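Betreff: Re: [werkstatt-liste] Greifer für den kleinen Arm, Backen oder Sauger?

Hallo zusammen,

in der Liste stand letzte Woche:

> Habt ihr bei eurem Arm mal Sauger probiert? Unsere Backen
> schieben kleine Teile nur vor sich her, und bei runden Sachen
> geht gar nichts. Wie weit macht ihr vor dem Zugreifen auf?
> Und wo sitzt bei euch die Kamera?

Sauger hatten wir am Anfang drauf, auf Rundem haben die bei uns nie dicht gehalten. Seitdem fahren wir zwei schmale schwarze Finger, und ich bin richtig begeistert, wie viel damit geht! Die Kamera sitzt direkt am Handgelenk und schaut zwischen den Fingern durch. Kostet etwas Bauraum, dafür spart man sich das ewige Umrechnen von einer Deckenkamera.

Zum Öffnen: deutlich weiter als das Teil. Beim gelben Zylinder bleibt links und rechts gut Platz, so verzeiht der Anflug auch mal einen kleinen Versatz. 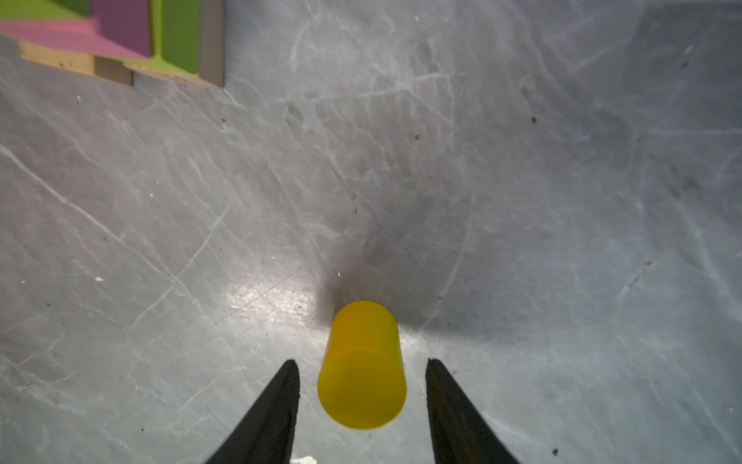

Werkstatt Emitz, im März

Stand der Dinge: Die Ansteuerung läuft jetzt über Zesell, unsere kleine Skriptsammlung, mit 12 Volt Versorgung und 500 ms Pause vor dem Schließen. Ohne die Pause schwingt der Arm noch nach. Im Protokoll stehen inzwischen 173 Griffe, und wir schaffen bis zu sechs pro Minute – mehr will ich den Servos gerade nicht zumuten.

Was noch nervt, sind Reflexe. Die graue Arbeitsfläche ist völlig zerkratzt und glänzt neben dem Zylinder so hell, dass die Erkennung gern mal am Glanzfleck hängen bleibt. Hat jemand Erfahrung mit einem Polfilter vor so einer Minikamera? Oder lieber gleich matte Folie auf den Tisch?

Die Fingerdateien lade ich heute Abend gegen 20 Uhr in den Listenordner, Unterordner Tramolley. Druckt sie bitte liegend, stehend brechen die Spitzen.

Viele Grüße aus der Werkstatt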